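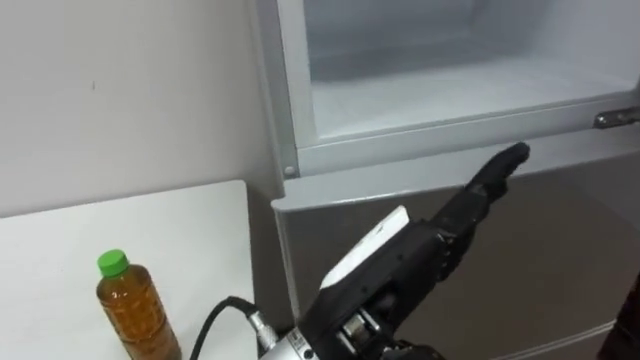 Slide 1. Refrigerator with upper compartment open; bottle with green cap on the table alongside.

Food storage in shared housing: findings and next steps
Speaker: Nobuhle Xaba, Sendstead Housing Association
Residents' Services Forum, 19 January 2022

Slide 1
Welcome members and guests. Thank Kornél Szűcs and the Wostine office for arranging the survey. State that the talk will last 15 minutes, with questions at the end. Printed copies are available in large type on request.

Slide 2: Background
Sendstead lets 2071 rooms in shared houses. Each kitchen is fitted with one refrigerator for every four tenants. The current guidance on food storage was written when most houses had three tenants, and it has not been revised. Complaints about food going off or being taken by mistake are now the second most common matter raised with house managers.

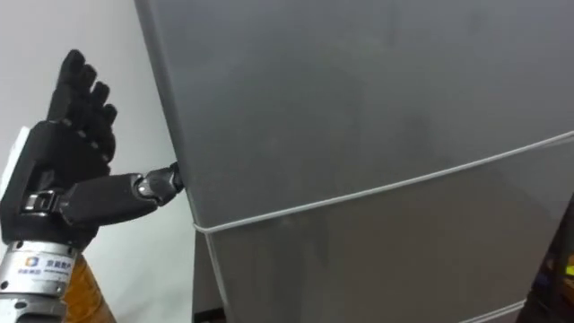 The survey was sent to all tenants and 933 replies were received. Pause on the response rate, as members asked about it at the last forum. Replies from the Kubiak Road houses came in after the closing date and have been counted.

Slide 3: What tenants told us
More than 100 tenants said that they had no shelf of their own. Many were unsure of the difference between "use by" and "best before". Explain briefly: "use by" concerns safety and must be followed, while "best before" concerns quality. Refrigerators should be kept at 5°C or below. Few tenants had a thermometer.

Slide 4: Proposals
Shelves to be labelled by room number. Raw meat to be kept covered on the lowest shelf in every house. Door seals to be checked at each quarterly visit and faults reported the same day.
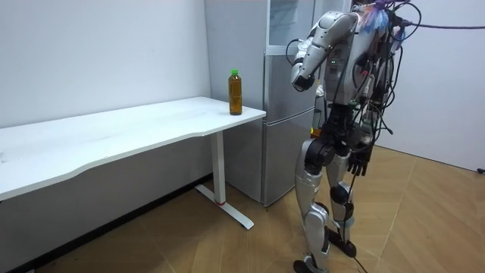 The cost of labels and thermometers can be met from the existing repairs budget. Replacement refrigerators are a separate matter and will be brought to the board in April.

Slide 5: Questions
Refer questions on rent and service charges to the Wostine office. If asked about the Grirkix Court kitchens, confirm that the refit is out to tender and that no date has been set.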